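箱子的事，还有那条拉链

上回有人问我出门到底带什么箱子，我拖了好久没写，今天衣服晾完了，茶也泡上了，就坐下来慢慢讲吧（会有点啰嗦，先打个招呼）。

我以前一直用软箱，深蓝色布面的那种，外面两个大口袋，塞伞、塞拖鞋、塞没看完的书，什么都能往里怼。用了很多年，布角磨得起毛，有一个轮子走起来一跳一跳的，半夜拖过小区石板路，自己都觉得对不起邻居。去年十二月去Rarau山里住了几天，回来那天下雨夹雪，箱子在站台上放了一阵，到家打开，最上面一层毛衣全是潮的。我当时就蹲在玄关跟自己说，行，换硬壳。

换的过程也很曲折。先在Jornotham的店里转了两趟，看中一只墨绿的，标价2,966，舍不得，回家想了一个星期。后来又在Kadrić看到一只差不多大的，1,915，可是拉杆晃得厉害，拉出来像根面条，我试了三下就放回去了。最后买的是一只白的。对，白的！我妈听完沉默了好几秒，问我是不是准备每次回来都擦一遍箱子。

擦是真的要擦。托运一回就多几道灰印子，我现在的办法是湿毛巾加一点点洗洁精，先擦大面，再拿旧牙刷刷轮子旁边那一圈，最后用干布过一遍。擦不掉的小黑点就随它去了，箱子嘛，又不是摆着看的。

说说装东西。硬壳箱和软箱最大的区别是两边对半开，刚开始我特别不习惯，酒店房间小一点，地上都摊不平，一半搭在床脚一半搭在椅子腿上。后来摸出一点规律：一边放衣服，一边放零碎。衣服那边我卷起来放，裤子垫底，T恤卷成一条一条插在缝里，厚外套不卷，直接平铺在最上面，扣上绑带。零碎那边是洗漱包、充电线、鞋，鞋里塞袜子。洗漱包一定靠轮子那头放，箱子立起来的时候重的在下面，推着不会往前栽。

还有，硬壳箱没有外口袋！这件事我到机场才真正体会到。以前习惯把登机要用的东西随手塞外面，现在全得提前想好，不然就要像我一样，在安检前面的地上把箱子整个打开找护照，睡衣就那么大大方方地躺在最上面。现在我随身背一个小帆布包，护照、耳机、润喉糖、笔，都在那里头，箱子一合上就不再碰了。

上个月去Kandska，回来的时候多买了两条围巾和一大罐蜂蜜，箱子死活合不上。我干的第一件事是坐上去，一边坐一边扯拉链，扯到转角那里卡住了，再一使劲，拉头就歪了一点点。吓得我赶紧站起来，把围巾拿出来围在脖子上（室内二十几度），总算是拉上了。蜂蜜抱在怀里，一路抱回家。

从那以后我对拉链客气多了。平时拉的时候我会先把两边的壳对齐，用手掌按住靠近拉头的地方，捏着拉片顺着方向慢慢走，到了转角再慢一点。里面有布料翘出来就停下，塞回去再走。拉链齿里容易积灰，特别是靠近轮子的那一段，拿干的软毛刷扫一扫，然后用白蜡烛在齿上来回蹭几下，合上拉开几次，手感马上就不一样了，滑溜溜的。蜡蹭多了会粘灰，最后记得用纸巾抹掉浮在外面的。

拉片也值得看一眼。细细的金属拉片好看是好看，冬天戴着手套根本捏不住，我就打算在自己那个上面穿一小段编织绳，红的，打个死结，在行李转盘上认箱子也快。
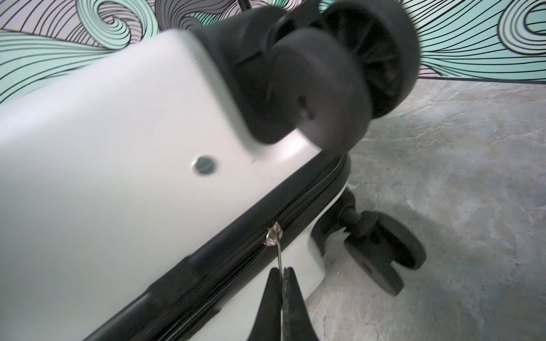 Gorazd Krasniqi在上一篇底下留言说，蜡烛他试过，管用，可他更在意的是收纳的时候拉链要不要拉上。他家的箱子一年用两回，剩下的时间都竖在柜子顶上，他习惯把拉链拉到只剩一个巴掌宽的口子，里面放一包干燥剂，说这样打开的时候没有那股闷味儿。还问我空箱子里是不是也塞东西。

塞啊，怎么不塞！我家就这么点地方，一只空箱子放在那里等于白占半个柜子。换季的被套、不穿的厚毛衣、两个旅行枕头，全在里面。干燥剂我也学着放了，用的是饼干盒里攒下来的那种小包，攒了一抽屉，总算有了去处。拉链留口子这个我还没试，等五一回来收箱子的时候照着做一次看看。

轮子那边我还想单独写一篇，缠头发这个问题太值得讲了，我上次用镊子和小剪刀弄了快一个钟头，夹出来一团，具体什么样子就不形容了。手边有好用的小工具的，麻烦在底下告诉我一声，最好是超市里就能买到的。

茶凉了，我去收衣服。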